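Home | Open Calls | Past Projects | Who We Are | Contact

Wanted: people who doubt their grocery list

Posted 2026-05-09 by Mohsin Shaikh
14 comments | 31 shares

We are looking for 72 adults in and near Drirkell to keep a food diary for 12 weeks. It is dull work. You will write down what you bought, what you ate, what you threw out, and what it cost you. If that already sounds like something you would quit in the second week, please don't sign up, and no hard feelings.

The reason for the call is a number. Last January the Manole meal-planning course began telling people in town that its members save $78 a month on food. You have probably seen the flyer at the library. I asked where the figure came from. I was sent a chart with no labels on one side, and then a second flyer. Baltasar Bravo, who taught statistics at the high school before he retired, wrote to them separately and got the same two things.

Maybe the course works. I have met people who swear by it, and they seem like sensible people. But people who pay for a course have a good reason to believe it helped, and people who dropped out don't get asked. I would like to see what happens when a group picked by drawing lots takes the course and a second group just goes on shopping the way it always has. 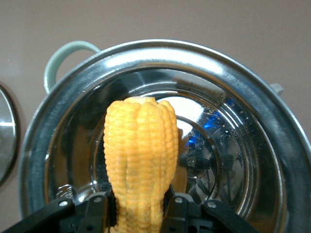 Half of you will be put in each group. You don't get to choose, and you can't swap with your spouse. If you land in the course group, we pay the fee and you go to the evening sessions at the Dradunier building, second floor, use the side stairs. If you land in the other group, you do nothing new at all, and you get a voucher for the course afterward if you still want it. Read our results first.

What you have to do

Keep every food receipt, including gas station snacks and the coffee you would prefer not to mention. Fill in the diary each evening. It takes me ten minutes, and I am slow. Once a week, weigh what goes in the trash with the kitchen scale we lend you. Come to one meeting at the start and one at the end.

Who can apply

You need to be over 18, do most of the food shopping in your home, and plan to stay in the area until we finish. You can't have taken the Manole course before, or work for the people who sell it. You don't need to cook well. Fans of the course are welcome, and so are people who think it is nonsense, provided both will write down what really happened.

What you get

A grocery card at the end, paid only if your diary is complete. The full budget for cards, scales and printing is $2,785, so do the division before you write to ask for more. None of it comes from Manole or from any store. The money is from Remo, our reading and discussion group, which voted for this by a thin margin. Several members think the whole thing is a waste, and one of them will be checking our sums.

We will not promise you lower bills, better health, or more free time. We may find nothing. With a group this size, a small saving could easily get lost in the noise, and Baltasar has made me say so here. Whatever we find gets posted on this page, with the diaries stripped of names.

To apply, write to Mohsin Shaikh through the Contact page. Tell us how many people you shop for and where you usually buy food. Please leave out your opinion of the course until the first meeting, when we will ask everyone for it in writing.

14 comments | Share this page
Previous: Does the Tap Filter Do Anything? | Next: Minutes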